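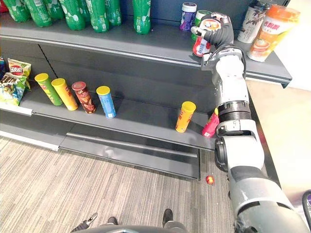

April, Werkstatt, Platz 4

Greifversuche am Regal fortgesetzt. Ziel für heute: Dosen vom oberen Fachboden abheben, ohne die Nachbarn zu berühren. Steuerung mit Stand von gestern Abend, nur die Grenzwerte der Finger geändert.

Griffkraft auf 70 Prozent zurückgenommen. Bei voller Kraft hatte die Testdose vom Vormittag eine Delle auf Höhe der Fingerkuppen. 9 Versuche mit dem neuen Wert, davon acht sauber, einmal beim Anfahren an der Vorderlippe des Fachbodens hängen geblieben. Die Metalllippe fehlt im Kollisionsmodell, dort ist das Brett bisher eine glatte Platte. Nachtragen.

Die Dose kippt beim Abheben leicht. Vermutung: Griffpunkt zu weit vom Schwerpunkt, dazu schließen die Finger nicht gleichzeitig. Czesław Domański tippt auf Spiel im Handgelenk. Prüfen mit Messuhr, Arm gestreckt, Antriebe bestromt. Vorher keine Parameter mehr anfassen, sonst ist der Vergleich hinfällig.

Kabel an der Hand: Die dünne schwarze Leitung liegt in einer Schlaufe am weißen Segment. Für die jetzigen Winkel reicht das. Bei weiterer Drehung nach außen könnte sie am Regal einhaken. Schlaufe kürzen und mit Klettband fixieren, keine Kabelbinder, die scheuern am Gehäuse.

Erkennung: Dosen mit freiem Umfeld kein Problem. Sobald die Hand einen Behälter dahinter teilweise verdeckt, springt die Lageschätzung. Der Filter aus dem Projekt Florudex glättet zu stark und hinkt beim Anfahren hinterher. Vorläufig die letzte gültige Lage vor dem Zugriff einfrieren.

Mittlerer Boden noch nicht angefahren. Die Snackdosen stehen dort aufrecht, die rosafarbene dicht am Silbergelenk. Anfahrt für diesen Boden neu planen, Ellbogen weiter nach außen.

Offen:
Vorderlippe ins Modell
Spiel im Handgelenk messen
Fingerpads von Hisberg nachbestellen, 8 Stück
Ablegen auf dem oberen Boden, bisher nur Abheben getestet

Logdateien liegen im Ordner grerthorpe, Unterordner regal_oben. Versuch 4 ist der mit dem Hänger.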